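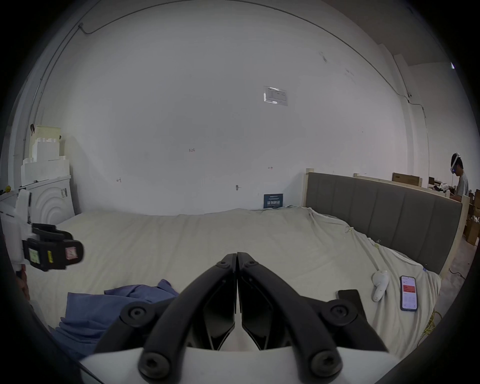

Gripper camera view, both fingers nearly closed, second gripper at left.

Home | Forums | Perception and Control | Tooling | Search

Thread: Gripper pose drift in bimanual recordings
Posted Saturday, November 6, 2021

vornis_tools wrote:
The Vornis working group requests comment on a proposed change to the pose pipeline. At present, the pose of each gripper is estimated independently by visual tracking against a room map. In long recordings the relative pose between the two grippers drifts, and the policy then learns a handover distance that is wrong. We propose to add a correction term whenever the square markers on one gripper are visible to the other gripper's camera. The attached view is typical: the green and pink tags are readable at the far left, although lens distortion there is severe.

brurnby_perception wrote:
We do not support this change in its present form. Marker corners that close to the edge of a fisheye image carry large errors, and a correction built on them may be worse than the drift. In our September review of 800 recordings, the Brurnby team found that almost 400 contained at least one marker detection with an unacceptable corner error. Please consider rejecting any detection beyond a fixed angle from the optical axis.

nicholas_lab wrote:
A fixed angle would discard most of the useful detections. The grippers are seldom directly in front of each other. We recommend weighting each detection by its reprojection error and leaving the final decision to the optimizer.

I would also draw attention to the background. A large plain white wall offers few features, with one printed notice and a few handwritten marks. The bed sheet is rumpled, and cloth moves when it is handled. Map points on the sheet should be given a short lifetime.

brurnby_perception wrote:
Agreed on the sheet. On weighting, our position is unchanged until results are available on the same recordings – the optimizer has accepted bad corners before.

wandus_admin wrote:
The Wandus build now supports both options through a single configuration setting. The solver window is 600 keyframes by default. Users should note that calibration files older than version 7 will be refused by the loader.

vornis_tools wrote:
Thank you. We will run both methods on the same set and post the error tables in this thread. The proposal remains open for comment.

5 replies | 7 shares

This site uses cookies to keep you signed in. Accept | Settings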